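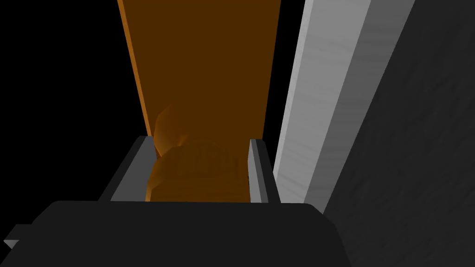 Wrist view from tonight's batch, with the lumpy orange thing between the fingers.

May, 11.40 pm, tea gone cold twice

486 demos in the bag! I told myself I'd stop at 400 and go to bed like a sensible person, but once the rhythm gets going it's very hard to put the controller down. Reach, line up, close, lift, save, reset. My thumbs hurt and I don't care.

The lumpy orange thing has become my favourite object in the whole set. I've been calling it the yam, though it could as easily be a bread roll (the asset list has it under a string of letters, so no help there). It's a pig to line up on from the wrist view, all bumps and no flat sides, and with brown behind it the colours run together. I groaned when the randomizer first gave me that mix. Now I think it's gold. If the policy only ever sees a bright object on a plain white table it will learn bright object on plain white table and fall over the minute we give it a real kitchen.

Big change today was switching over to the new Clivatetti room pack. The old Gornton rooms were fine, but I'd driven around in them so long I could have done the grasps with my eyes shut, and I think that was showing in the data. Every path looked the same. In the new ones I hesitate, I swing wide, I come in from odd angles and have to correct. Lovely messy human stuff.
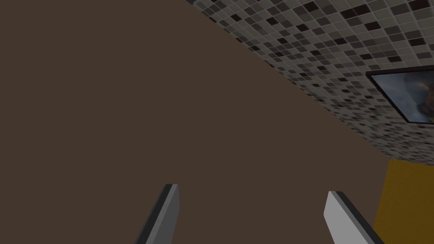
I've also started keeping the frames where the gripper is open and there's nothing in it. For the first month I trimmed those off, thinking the learning all happened at the grab. Then I watched the Ernska run drift about like a lost tourist any time it wasn't already near its target, and the penny dropped. It had hardly seen what searching looks like! So now the whole approach stays in, walls and mosaic tiles and corners of furniture and all. The files are bigger and I had to clear out 39 old test runs to make room, but storage is cheap and my evenings apparently are too.

Threw out a fair few attempts as well. My rule is that a fumble stays if I recover from it and goes if I give up. Not sure that's the right line to draw. I might keep the give-ups in a separate folder and try training with and without them, once there's enough to tell a difference.

With the older batches we're at 1156 all up, and the goal for Cuautle is 3000 before the next training run. That sounded mad in autumn. It still sounds a bit mad, but I did the sums on the back of the power bill and if I keep up anything like tonight's pace we'll get there with time to spare.

To do tomorrow: turn down the stick sensitivity, fix the save button so it stops eating the last second of each episode, and colour-code the folders before I lose track of which room is which. Also buy milk.

One more go at the yam and then bed.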